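Nudaver (sample library series)

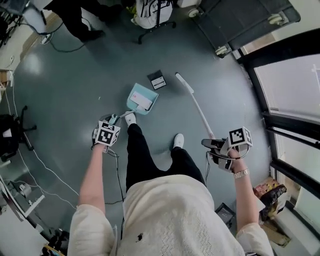

Nudaver is a series of sampled instruments and loop packs put out by a small label called Ploltix, and I've been keeping this entry going on my own site for a few years now because the official pages vanish every time they redesign the shop. I've bought most of the series with my own money. Treat it as an encyclopedia article written by somebody with opinions (sorry, I did try to keep them out at first and it read like a fridge manual).

Last revised February 7, 2023.

Overview

The series is mostly played material: hand percussion, upright piano, fretless bass, clarinet, a bit of harmonium. There are very few synths. Each volume comes as a folder of 24-bit WAV files plus a set of sampler patches, and the later ones add MIDI files of the drum parts so you can swap the sounds and keep the feel. Loops are labelled with tempo and key in the file name, though in the first volume the keys are wrong often enough that you should check by ear. I once built half a tune round a bass line marked as D minor that was plainly in G minor, and I still hear it whenever I play the thing back.

The name doesn't mean anything as far as I can find. I've seen people on forums say it's a village, or a surname, or a misspelling of something. The label has never said.

History

Ploltix began as a remix outfit and only drifted into samples when they had a lot of session recordings left over from an album that never came out. Those recordings became the first Nudaver volume, and you can tell: the takes are long, people cough, and there's one lovely brushed snare loop where the drummer speeds up by a hair in the third bar. I love that one! It was never corrected and I hope it never will be.

The second volume was recorded specially, over 14 days in a rented room with a wooden ceiling, and it's the one that most people mean when they say they like the series. It came out in June and was followed by a long quiet patch. Then came Soylu and Reta, which dropped the numbering altogether and got names of their own.

Soylu

Soylu is the percussion volume. Frame drums, shakers, finger cymbals, a big low drum that's listed only as "large skin" in the booklet, and plenty of handclaps recorded at different distances. The loops come in groups of related patterns, so you get a main groove, a sparser version, a fill and an ending, all at the same tempo. If you write in odd metres it's a treat, as a whole folder is given over to sevens and nines (the nines grouped as 2+2+2+3, the way I'd want them, with a few in straight threes).

What I'd grumble about is the room. Everything has a short bright slap on it, which suits the claps and does nothing for the low drum. You can tame it with a gate or a bit of transient shaping, but it's printed into the recording, so there's only so much you can do. The single hits are drier than the loops, and mixing the two in one track takes some fiddling with a short reverb.

Reta

Reta is all keys. Upright piano with felt, the same piano without felt, an electric piano running through a small amp, and the harmonium. There are 40 chord progressions, each in two tempos, and the single-note instruments go deep enough to play properly: several velocity layers, pedal up and pedal down, release noises you can turn off. Please do turn them down a little, at least. At the default setting the piano sounds as if someone's typing a letter inside it.

The electric piano is my favourite thing in the whole series. It barks when you lean on it and goes soft and glassy when you don't, and the amp's hum has been left in at a level that disappears as soon as anything else is playing. I've used it on nearly everything since I got it, which my bandmates have noticed.

Formats and compatibility

The WAV files will open in anything. The sampler patches are another matter. The first two volumes shipped with patches in an old format that some current samplers read happily and some open with all the envelopes set to nothing, so that every note clicks. Reloading the patch doesn't help. What worked for me was opening each one, setting the release by hand to 30 milliseconds and saving it as a new patch. It's dull work, so put the radio on.

Soylu and Reta have newer patches and I've had no trouble with either. The MIDI files follow the usual General MIDI drum layout, except for Soylu, where the hand drums start at C1 and go up in the order they appear in the booklet. Keep the booklet handy.

Licensing

The loops are royalty-free for use in finished music, including music for sale. You can't resell them on their own or put them in another sample pack. That's all fairly standard. The wording on library music is murkier: the first volume's licence seems to forbid solo use of any loop, even in a piece of production music, and the later ones don't mention it. I'd write to the label before handing in anything where a Nudaver loop is exposed on its own for long. They do reply, just slowly.

Reception

The series has never been widely reviewed. What talk there is happens on producer forums, where the second volume gets recommended to people who want jazz-leaning loops that don't sound like everyone else's. The common complaint is price, as the volumes rarely go on offer and there's no bundle. The other one is that the demos on the shop page are heavily processed, and people feel a bit let down when the raw loops arrive sounding plain. I think plain is fine! But I do see their point, and a dry demo or two would save some arguments.

See also

Frame drum
Loop (music)
Aksak rhythm
Felt piano

Notes

The booklet for the second volume lists a clarinet folder that isn't in the download. I've asked about it and was told it would be added. If you have a copy with the clarinets in, please get in touch through the contact page, as I'd like to correct the entry.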